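Small bathroom, quick update

Tuesday, coffee going cold, so this will be short and messy. A few of you asked where the bathroom had got to after the last post (the one with the tile samples, never again). It's basically done. Done enough to brush teeth in.

The vanity first. White, paneled door, fluted trim down the edge. I went back and forth on the fluting for most of March. Would it look fussy? Would it collect dust? Yes to the dust. Still love it. It's the Sumell one, the narrow version, and it came in 2 boxes on two different days, wrong box first. The hinges were in the second box. So for most of a week I had a cabinet with no door and all my spare toilet paper on show to guests.

Sink is wide and shallow. I wanted deep, the deep one wouldn't fit with the door swing, end of story. You get used to it. Keep the faucet at half and you won't soak your shirt. The faucet is tall, single lever, chrome, and I'm already wiping it down twice a day like a crazy person.

Mirror cabinet went up last. Fukuda, open shelf on the left, mirror on the right. I hung it, hated the height, took it down, filled the holes, hung it again. Two fingers lower. Nobody else in the house can tell. I can.

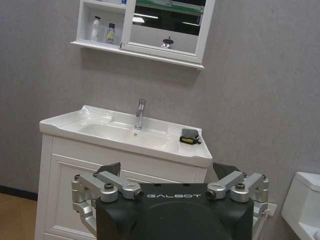
Mirror cabinet, sink, tall faucet. The ledge under the cabinet is handier than I expected.

OK the open shelf. Rule is: only stuff that gets used every day. Everything else goes behind the door or goes in the trash. I pulled so many half-empty bottles out of the old cabinet, three of them the same hair stuff, all opened. Why. Threw out a sunscreen older than the car.

The wall — lots of questions about the wall. It's gray, sort of mottled, a bit like concrete or plaster depending on the light. I used the Nirkov finish, went on with a wide trowel and a lot of swearing. First coat was awful. Second coat, fine. Do not keep going back over it once it starts to set, you'll just drag it around. There are blotches. I like the blotches. My budget for the whole room was 1000 and the wall ate 132 of that, which I can live with, considering what the tile guy quoted me.

Splashes haven't been a problem so far, but I'll report back after the summer.

Towels now. I had a stack of every color from fifteen years of moving apartments, beach ones, a pink one that shed on everything. Bagged the lot and dropped them at the animal shelter, they were happy to have them. Replaced with charcoal gray from Arkuser, all the same size so the pile doesnt lean. Wash them before you use them, and wash them alone, becuase the first load left gray fuzz all over the filter. I fold them in half the long way, then in half again, then roll the end under. Fold side out. They puff up nicely after the dryer. 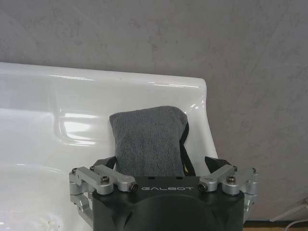

Charcoal gray against the white sink. Nice and fuzzy.

Does dark gray show toothpaste? Oh yes. Every speck. But it hides the makeup stains and that was the bigger fight in this house.

Still to do — hook on the back of the door, a decent bath mat, silicone along the back of the sink. I bought the silicone already, it's in the hall, I keep stepping over it. Also the light switch cover is still held on with one screw.

If anyone has a bath mat that dries fast and doesn't slide, leave it in the comments. Gotta run, the school bus is in ten minutes and someone can't find a shoe.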